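Huten – README

What this is

Huten is an open set of recordings of robot arms doing small, dull jobs: clearing a bin, picking mixed parts, folding a tea towel, putting cutlery back in a drawer. I started it in September because I kept getting into the same argument with friends. Can machines do chores yet? Everybody had a view and hardly anyone had watched an arm try the same job over and over. So now you can, and I think it's wonderful viewing!

The short answer, as far as Huten goes: some of them, sometimes, if you set the job out nicely. The long answer is in the files.

What you get

The current release holds 1,676 attempts. Each one is a folder with the video, the joint positions, the state of the gripper and a plain text note on how it went. Of these, 600 are bin jobs, where the arm has to take bars or blocks out of a metal bin. The rest are household jobs recorded at Flolville, our kitchen set-up, which has a proper sink and a very ordinary drawer.
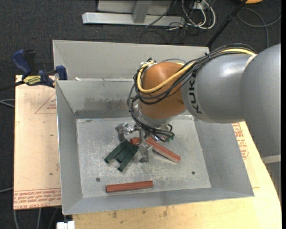
Bin picking is the part I'd point people to first, partly for the robot fans but mostly for anyone who thinks it was solved years ago. Lifting one bar off a flat floor is well within reach for most systems now. Trouble starts when parts touch. Three green bars lying fanned against each other, with the middle one wedged between its neighbours, leave very little room for a finger on either side, whereas a red bar on its own near the front wall can be approached from almost anywhere. Sloping walls make it harder again – they bring parts back towards the middle, which is handy, but they also limit how the wrist can tilt. A person doing this would just give the pile a nudge. Teaching an arm when to nudge is still a lively question, and the notes mark every attempt where it tried.

The household jobs are further behind, and I find them the most exciting. Cutlery goes well until two forks lock together. Towels are a gamble. Anything with a lid needs patience from everyone present.

How attempts are marked

Each attempt gets "done", "part done" or "not done". "Done" means the job was finished with no human hand in it. Elfriede Hofstetter wrote the marking rules and is strict about them, so a towel folded in two with one corner sticking out is "part done". I've argued and lost.

Getting started

Unpack the archive and run Stan, the small viewer that comes with it. Stan plays the video next to the gripper trace, and the arrow keys step through one sample at a time. If you only want a taste, the starter pack has 100 attempts and opens on an old laptop without fuss. Rillero, our loader for training code, lives in its own folder with its own notes.

Known problems

Sound is missing from the early kitchen recordings. Clocks on the video and joint files can drift apart in long attempts – use the matching file in each folder before you compare them. Lighting at Flolville changes a lot between morning and late afternoon, and we've left that as it is.

Coming in version 2

More towels, jars with screw tops, and a longer run of bin jobs with mixed sizes. If you have an arm and a chore it can't manage, please send us your failures. We read every note and we'd love to have them.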